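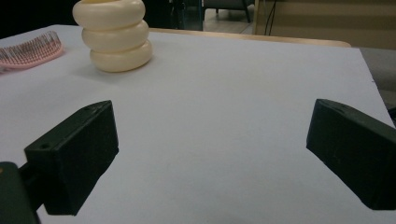

FOR IMMEDIATE RELEASE

Trakach Recalls Cables on Luris Hand-Held Grippers After Signal Fault

Owners asked to stop using grippers with the first cable type until a new one is fitted

VRETTOS, June 10, 2020 — Trakach is recalling the cables on 70 Luris hand-held grippers after finding that a worn cable can cause the tool to report that its fingers are closed when they are open. The wrong reading is saved with the recording. A robot trained on that recording, or playing it back, may close its own gripper too early or with something in the way.

One person has been hurt. In February a technician at Wedo, which uses Luris grippers to record household tasks, got a cut on the thumb during a playback test. The robot arm closed before it reached the drinking glass it was meant to lift, struck the rim and broke it. The technician was picking up a second item from the same table. The cut was treated on site and the technician was back at work the same day.

Trakach was told of the accident the next morning. The company first treated it as a fault in the arm and sent Wedo a replacement wrist board. The same early closing was seen again with the new board, on a different arm, and Wedo stopped all playback from Luris recordings. Trakach now says it should have asked for the recordings at the start.

"We looked at the machine that broke the glass and we should have looked at the data it was given," said Paraskevi Kalogeropoulos, head of product safety at Trakach. "Wedo lost weeks because of that. We have apologized to them and to the technician."

What goes wrong

A Luris gripper is held in the hand and worked by a person. It measures how far apart its fingers are and sends that figure down a cable to the recording computer. The position of the tool itself comes from the marker plate mounted on top, which is tracked by camera and does not depend on the cable.

The cable leaves the body of the gripper and hangs free. When the operator turns the wrist, the cable bends close to the plug. On the first cable type the sleeve at that point is too short, and one of the wires inside can crack after long use. The break is not always complete. The signal may drop out only while the wrist is turned and come back when it is straight.

When the signal dropped out, the Luris software wrote a zero. Zero is also the value for fully closed. Nothing on the screen told the operator that anything had happened, and the position data from the marker plate carried on as normal. A recording made this way looks complete.

Trakach found the fault by having operators do plain tabletop work with a gripper in each hand, moving common items across a white board and setting them down again. A hairbrush gave the most trouble. Its handle lies flat, so people tend to roll the wrist to get the fingers around it, and that is the movement that pulls on the cable. Upright items such as cups can often be taken with the wrist nearly straight, and the dropouts were fewer.

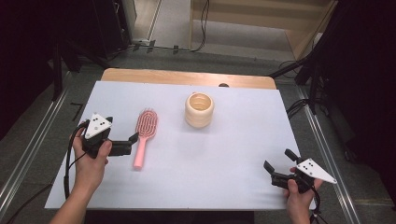
Trakach Product Notices, Issue 8

Which grippers are affected

The recall covers Luris grippers sold with the first cable type. These have a smooth gray plug with no letter on it. The later type has the letter B molded into the plug and is not part of the recall. The cable may have been changed during service, so owners should check the plug itself and not go by the date of purchase.

Left-hand and right-hand grippers use the same cable. Both need to be checked. The fingers, the marker plates and the finger mounts are not affected and do not need to be sent back.

What owners should do

Stop recording with any gripper that has the first cable type. Do not tape or splint the cable as a repair. Tape moves the bend further down and the wire can crack there instead.

Stop playing back Luris recordings on a robot until they have been checked. Until then, keep people out of reach of the arm during any test that uses them, even at low speed. Glass, ceramics and blades should be taken off the table.

Keep the recordings. Many of them can be saved. Trakach has written a checking tool that looks for sudden jumps to zero, faster than a hand could close the fingers, and marks the place in the file. Wedo ran it on 1000 of its own recordings and then had two people go over the marked files by eye. The tool missed 8 files with dropouts. In all of them the fingers were already nearly closed when the signal was lost, so the jump was small. Trakach is working on that case and does not yet have a date for a new version. Owners who record tasks with thin items, where the fingers stay close together, should have a person look at those files as well.

New cables will be sent free of charge. Fitting one takes a small screwdriver and does not require the gripper to be set up again. Owners who would like Trakach to do the work can send the gripper to the service desk in Vrettos, and the company will pay the shipping both ways.

Software change

A software update released today stops the program from writing a zero when the signal is missing. It leaves the value blank, sounds a tone and halts the recording. The operator has to press a key to go on. Some test users found the halt annoying and asked for a way to switch it off. Trakach has decided against this.

The update should be installed on all Luris systems, including those with the later cable. It does not repair a worn cable and does not change recordings that have already been made.

Comment from Wedo

"Our operators had been saying for some time that a few takes felt wrong when they saw them played back," said Eirini Raptis, who runs recording work at Wedo. "They would remember having the fingers wide open and the arm would come down shut. We put it down to tracking. Now, if an operator says a take is off, we pull the raw file the same day."

Wedo has started recording again with new cables. It has also changed its own rules for playback. No one may reach onto the table while an arm is powered, and the first run of any new recording is done with soft items only.

Still open

Trakach has not worked out how long a first-type cable lasts before it begins to fail. The cables returned so far saw very different amounts of use, and some with long hours show no damage. The company asks owners to send back old cables even when they seem to work, with a note of how the gripper was used and which hand it was for. A prepaid envelope comes with each new cable.

Owners who have had a robot close early, or who have found unexplained zeros in a recording, are asked to report it to the Luris service desk whether or not anyone was hurt.

About Trakach

Trakach makes hand-held grippers and recording software for robot training. Its offices and workshop are in Vrettos.

Press contact: Paraskevi Kalogeropoulos, Product Safety, Trakach

###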